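Minutes, Elora shared workshop, Monday

I took notes again – Ningsih Oei chaired. First up, the tray with the little compartments, which we all like! 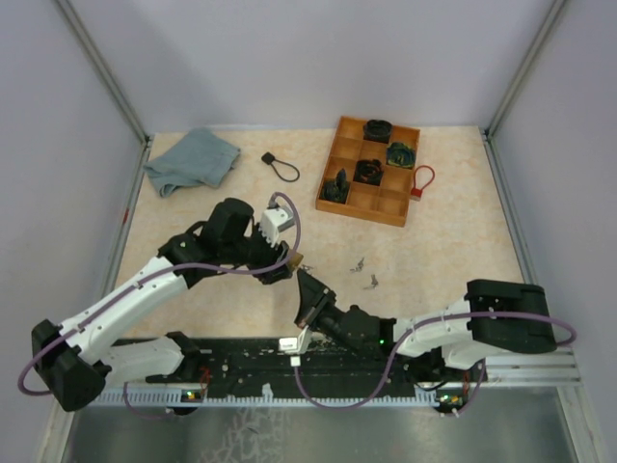 Who sorts the tray from now on? Ningsih, until October.

Next, padlocks. We agreed on brass ones for the lockers,
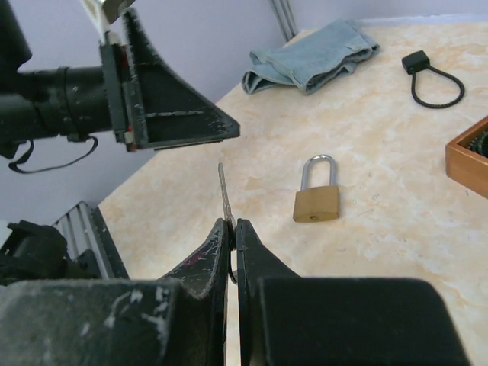

and I'm to ask Heiskanen for a price. Budget is 90 dollars.

Spare keys go to the front desk,

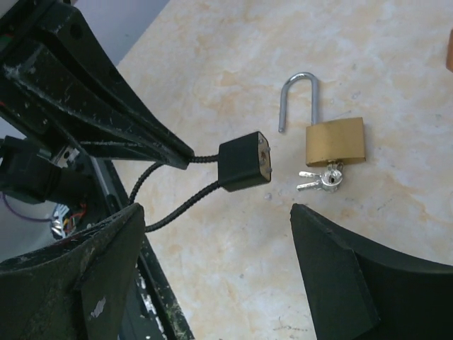 labeled please, folks.

Cloths get folded on Fridays,

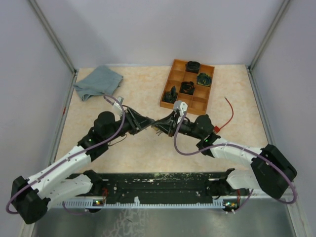
and I'll bring fresh ones. We closed with cake.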